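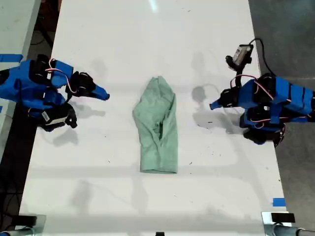 Attachment 1. Pale green garment, folded lengthwise on a white table.

Destholm Personal Ledger - Customer Support
Ticket 2727
Status: Resolved
Category: Accounts and reconciliation
Priority: Normal
Reported by: Muammer Oral
Product: Destholm, desktop edition, with bank file import
Subject: Transfers between own accounts recorded as both a transfer and an expense after June import

Initial report

The customer advises that he maintains a cheque account and a savings account with Gindton Credit Union, both of which are set up in Destholm. He has used scheduled transfers between the two accounts without difficulty for several years. Following the import of the June statement file, the closing balance of the cheque account in Destholm no longer agrees with the balance on the printed statement. The savings account also fails to reconcile, although by a different amount.

The customer further advises that the Spending by Category report for June shows a large total under Uncategorised, where ordinarily there would be very little. He has not knowingly changed any settings. He re-imported the same file once in an attempt to correct the problem, and the duplicate warning appeared as expected. He selected Skip All and the balances did not change.

The customer asks whether the file should be deleted and the month entered by hand. He notes that the household tax papers are to be sent to his accountant at Dağdelen shortly and that he would prefer not to submit reports in their present condition.

Response from Support, 9:40 am

Thank you for your report. Please do not delete any transactions at this stage. Deleting one side of a linked transfer in Destholm will also remove the other side, and this can make the original fault more difficult to trace.

We would be grateful if you could provide the following:

The Import Log for the affected file, available under File, then History, then Export Log.
Confirmation of whether either account has been renamed, merged or closed and reopened since the last successful reconciliation.
The setting shown under Preferences, Import, Transfer Matching.

A current backup should be made before any further work is carried out. The Backup command in the File menu is sufficient for this purpose and does not require the data file to be closed.

Customer reply, 11:15 am

The customer supplied the Import Log and confirmed that a backup had been made to an external drive. Transfer Matching is set to Match by Account Name. He recalled that the credit union had changed the name of its savings product and that he had renamed the savings account in Destholm to correspond with the new statements. He could not say with certainty whether this was done before or after the previous month was reconciled.

Investigation

The Import Log lists over 200 transactions, the file having been downloaded with an extended range and not for June alone. The earlier entries were correctly identified as duplicates of existing records and were skipped. The remaining entries were accepted as new.

Among the accepted entries are two transfers from the cheque account to the savings account. Each was already present in the ledger as a scheduled transfer. On import, Destholm attempted to match the incoming lines to the scheduled entries by account name. The statement file continues to carry the former name of the savings account in its reference field - the credit union appears to have updated its printed statements but not its download format. As no account of that name was found, the incoming lines were treated as payments to an outside party and were recorded as expenses without a category.

This accounts for the discrepancy in the cheque account in full. The withdrawals had been counted once as transfers and again as expenses.

The discrepancy in the savings account has a separate cause. The opening balance adjustment for that account was edited when the account was renamed. The Rename Account window also displays the opening balance, and the field can be altered inadvertently if the Tab key is pressed before typing. The audit trail shows that the value was replaced at the same moment as the name.

Recommended procedure

The customer was asked to carry out the steps below in the order given.

1. Open the cheque account register and set the filter to Uncategorised.
2. Locate each imported expense that corresponds to a scheduled transfer. Confirm the amount against the printed statement.
3. Select the imported expense and the scheduled transfer together, then choose Transaction, Merge as Transfer. When prompted, retain the scheduled entry and accept the cleared status from the imported entry.
4. Open Account Details for the savings account and select Aliases. Add the former account name exactly as it appears in the statement file, including any abbreviation.
5. In Preferences, Import, change Transfer Matching to Match by Account Number and Alias.
6. In the audit trail for the savings account, select the opening balance entry and choose Restore Previous Value.
7. Run Reconcile on each account, beginning with the cheque account.

Please note that Merge as Transfer is unavailable where either entry belongs to a locked period. If the month has been locked, it must first be released under Tools, Period Locks, and should be locked again when the work is complete.

Customer reply, 3:05 pm

The customer completed the procedure as far as step six. The cheque account now reconciles. At step six the Restore Previous Value command was greyed out.

Response from Support, 3:30 pm

The command is disabled while the account register is open in another tab. Please close the savings account register, return to the audit trail and try again. The restored value will be shown in bold until the data file is next saved.

Customer reply, Saturday

The customer confirms that the command became available and that both accounts agree with the printed statements. The Spending by Category report has been produced again and the Uncategorised total has returned to its usual level. He asks whether earlier months will be affected by the change to the matching setting.

Closing response

Changes to Transfer Matching apply to future imports only. Reconciled months are not re-examined.

The Rename Account window has been referred to the development group at Konarside with a request that the opening balance field be made read-only when the window is opened from the register. No release has been assigned to this change. Customers renaming an account in the meantime are advised to check the opening balance before selecting OK.

Ticket closed with the agreement of the customer. It may be reopened by replying to the most recent message and quoting the ticket number.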